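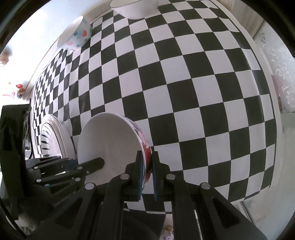
Floral bowl up on its edge, with white plates behind it on the checks.

I've got far too much mismatched crockery and I'm not sorry. Most of it comes from the charity shop in Candow, one piece at a time, so nothing stacks the way a boxed set would. After a few sad chips I've settled on some habits that work for me (and my kitchen is tiny, so they'll probably work for you too!).

First, put a cloth down before you start sorting. I use a checked one, but anything will do as long as it's got a bit of grip. Get everything out of the cupboard in one go and have a look at the rims in daylight, by a window if you can. Run a fingertip round each one, gently. You'll feel a chip long before you see it.

Big plates go at the bottom, smaller ones on top, and bowls in their own pile. I used to balance bowls on the dinner plates to save room and it was a wobbly nightmare every single morning.
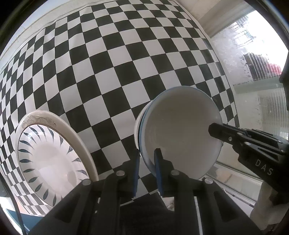
White plate with the leafy rim sitting in the bigger cream one, and the deep bowl kept apart.

If you're stacking anything with a painted pattern, slip a square of kitchen paper in between. I cut mine from a cheap Cemby roll and reuse the squares for months. Old tea towel works as well, it's just bulkier.

Grey cutlery marks on white plates come off with bicarb and a drop of water, rubbed in with a soft cloth. Don't go mad over gold edging or old flowers though, I lost half a rose that way.

Next month I'm tackling the mugs, all 11 of them on one shelf. Send tea.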